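Handheld units swap left/right near the bin, arms crossed on replay
Board: Fault reports > Bimanual
Started February 21, 2026

dowel_pin
Two-hand folding and bin loading, Tudby handheld grippers, Tatside tracking software. In 4 recordings the left and right poses trade places for a few frames and then trade back. We found out on replay. Both arms tried to reach each other's positions at full commanded speed and the force limit stopped them 3 cm apart. No injury, one bent finger mount. Replay has been locked out at Iltcombe until this is understood.

The task is short. A folded garment starts in the middle of the table and goes into the bin on the operator's left. Every swap happens with both grippers on the bin side of the table. 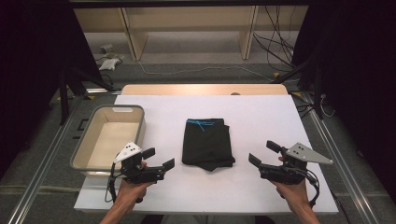 Table layout, operator's view. Bin left, garment center, both grippers open.

The plates on the two units are not the same part. One is white, the other is gray metal, three black dots each. I had assumed that was enough for the software to keep them separate.

kelvin_offset
Color means nothing to the solver unless you configured it to. It matches on the spacing between dots. If both plates have the same triangle, you have two copies of one body and it assigns identity by whichever is closest to the last known pose. Did you measure the spacing?

dowel_pin
Not yet. The gray plate is a Benavides replacement. The order said "same footprint."

ratchet_lag
I don't think this is identity. We had jumps that looked like this in January and it was the cable. When the operator reaches across, the cable pulls on the connector, the unit drops off the bus and comes back, and the two streams get re-enumerated in the wrong order. Check your log for disconnects before you blame the plates.

kelvin_offset
A re-enumeration would stay swapped until the next one. The first post says it swaps back after a few frames. Two disconnects inside a few frames, in all of the bad recordings, is a stretch.

dowel_pin
Log has no disconnects. I went through the finger camera video as well, and the fingers are steady straight through the swap. The gap reading is clean too, so the units themselves are reporting normally and only the pose is wrong.

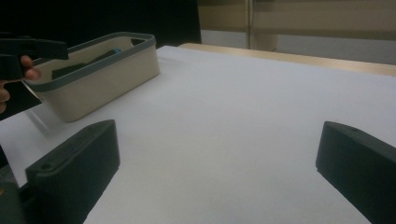 What does line up is distance. The swap needs the two plates near each other, and it needs at least one of them to go missing for a moment. When the left unit is held over the bin and the right one comes in toward it, the solver loses one plate, then picks up whichever triangle it sees first.

ratchet_lag
Fine, no disconnects. I would still put strain relief on those cables. And I would ask why replay accepted a pose that moved the width of a table between frames. That is the actual safety problem. The tracking fault only fed it.

kelvin_offset
Agree on that part. A per-frame step limit on the replay side would have rejected all of these recordings whatever the cause.

flat_washer
Disagree with calling the tracking secondary. A step limit catches swaps when the grippers are far apart. When they are both at the garment the jump is small enough to pass, and the arms still go to the wrong places. You need both checks. The order I would work in:

1. Keep replay locked out. Scan every existing recording for steps above the limit and quarantine what fails.

2. Run separate trials over the bin and over the garment. For the garment trials, open one gripper and bring its fingers down on either side of the stack, with the other unit held by the bin. Log which plate drops out.

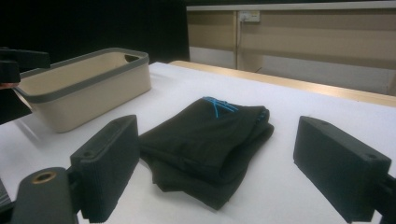 3. Measure the dot spacing on both plates with calipers. If they match, have one remade with a clearly different triangle and recalibrate.

4. Repeat the trials with the new plate, then set the replay limit from the clean data.

dowel_pin
Calipers done. The triangles match to within 2 tenths of a millimeter, so they are the same body as far as the solver is concerned. New plate ordered from Benavides with one dot moved outward. The step limit went into the replay code this morning, set to abort and hold position.

ratchet_lag
Hold position or drop torque? With the arms that close I would want to know which.

dowel_pin
Hold. The arms sag if torque is dropped and the lower one would end up in the bin. I will post the trial results when the plate is in.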